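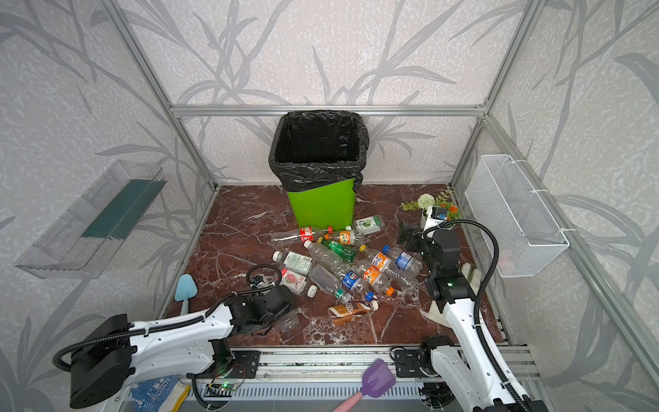

I have come round, rather slowly and with a good deal of grumbling along the way, to the view that breakfast is the meal a hotel should leave alone. Give me a key, a clean towel and directions to the nearest bakery, and I'll be perfectly happy! Last March I stayed five nights in Trerna, a hill town of 3000 people, and my hotel was terribly proud of its buffet (eggs under a lamp, melon, little sealed pots of jam, and fizzy drinks for anyone who fancied them at that hour). I always think of those buffets when I see a heap of empty plastic bottles in front of a bin, like the one at the top of this page, with all their bright labels and caps, and I wonder how much of what we carry about on holiday we even wanted.

On the second morning I gave up on the eggs and walked down to the market, where a man called Nicanor Arriaga was selling bean soup out of a pot you could have bathed a toddler in. He gave me a bowl, a spoon and a heel of bread, and waved me towards a bench that already looked full to me, though everybody shuffled up.

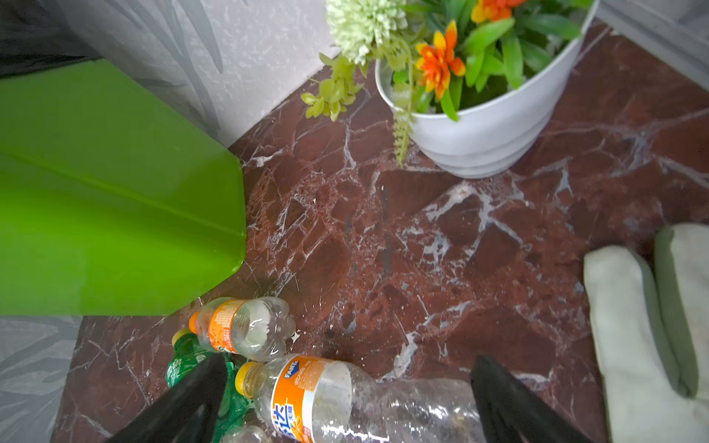 It was peppery and thick, and I had a second bowl, and then of course I was late for the bus to Brudness and had to spend the morning in Trerna after all, mostly on that same bench, being told about somebody's knee operation.

Now, I know the case for the buffet. Families need it, early flights need it, and my sister, who can't speak a word before coffee, would not thank me for a cobbled hill first thing. I'd never take it away from her.
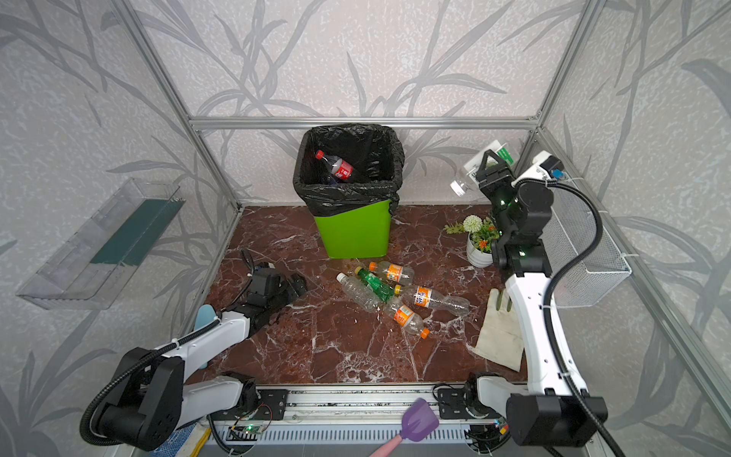

What I mind is having it folded into the price, so that you feel a fool for going out. Let people pay for it if they want it, and pin the market hours up by the front door for the rest of us. My hotel did have a noticeboard, as it happens, and it was entirely taken up with the buffet times.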